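Jan 19, 2020

**Snack table gets a trial run before the Arruda Street open house**

I stopped by the Nitovo building after lunch to drop off a box of name badges and ended up staying most of the afternoon, which is how these things go. The pastry table for the open house was getting its trial run, and anyone who knows me knows I don't walk past a pastry table.

For those of you who missed the last newsletter: the open house is the one where the neighbors on Arruda Street get to come in, look around, ask whatever they like and have something to eat. Last June we put out cookies on big open platters and it was a mess by the halfway mark. Crumbs everywhere, people picking things up and putting them back (you know who you are!), and a long wait at the one pair of tongs. So this year everything is individually wrapped. The order went to Jellura, the bakery supplier over by the bus station, and it comes to 1,878 pieces for the whole event, which sounded completely nuts to me until I remembered how many people took seconds last time. And thirds.

The ones I saw out on the table were round white pastries, each sealed up on its own, some in pink wrappers and some in yellow, with clear film so you can see what you're getting. I'm told the plan is to keep the two colors mixed so that people don't all crowd around one end. I have my doubts. Put a pink thing and a yellow thing in front of a kid and that kid will want whichever one is farther away.

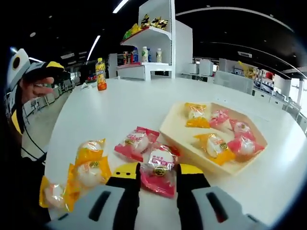
The big argument of the afternoon was trays. One side wants everything in trays, neat, with a bit of space between the pieces. The other side (mine, I admit) says people are shy about taking the first one out of a tidy tray, and that a few pieces lying loose on the table make it look like somebody has already started. We went back and forth on this for longer than I'd like to put in print. There was talk of a rule for how many go in and how many stay out, and I'm glad to report the rule was dropped.

What did get settled is the shape of the thing. Trays will be shallow, with low sides, so that a small person can reach over and so that you can see the labels without picking everything up. The cream-colored six-sided kind looks lovely on a round table, I have to say, though it eats up a lot of room. Plain cardboard trays are cheaper and stack better, and they can go straight in the recycling when we're done. My guess is we'll end up with both, the pretty ones by the entrance and the cardboard ones everywhere else, and then somebody will mix them up in the first hour anyway.

Kwame Osei is running the refill schedule. He wants the trays topped up every 11 minutes, and when I laughed he showed me the sheet, all typed up, with initials next to every slot. Mine are on there seven times. I don't remember agreeing to that! He also wants the spare boxes kept under the tables and not in the hallway, after the business last June with the stroller.

Drinks are still being worked out. Juice for sure, and water, and Arnis has offered to lend us the two big coffee urns from the café if we promise to bring them back clean this time. We promise. The juice will go at the back of the tables where elbows can't get at it, and I'd like to see a trash can at both ends of the room, and a third one in the middle if we can find it. Individually wrapped means individually thrown away, and those little bits of wrapper get on everything.

As for the long white table, it's staying where it is. I'd floated the idea of turning it so the line could go down both sides, but it's a good long stretch of surface as it stands and the screens are up at that end, so fine, I've let it go. We'll send people in from the door, down one side and out past the coats. If you're coming with a wheelchair or a double stroller, come in through the side entrance on Arruda Street, where there's a ramp and a lot less shuffling.
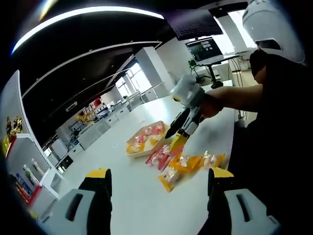 Marjorie wrote in before I'd even finished typing this up, asking that the ingredients be posted on a big card in English, with nuts, milk and egg in bold, because the labels are small and her grandson can't have sesame. She'd also like it known that she was one of the people who waited for the tongs last year and she hasn't forgotten.

Fair enough on both counts. I've passed the card request along to Kwame, who says he'll get the full list from Jellura and have it printed large enough to read without glasses, one for each table and one by the door. If you have something else you need us to check for, put a note in the box at the front desk and it'll get to him.

We're still short a few hands for setting up and for the last hour of cleanup. Sign-up sheet is on the same desk, next to the badges.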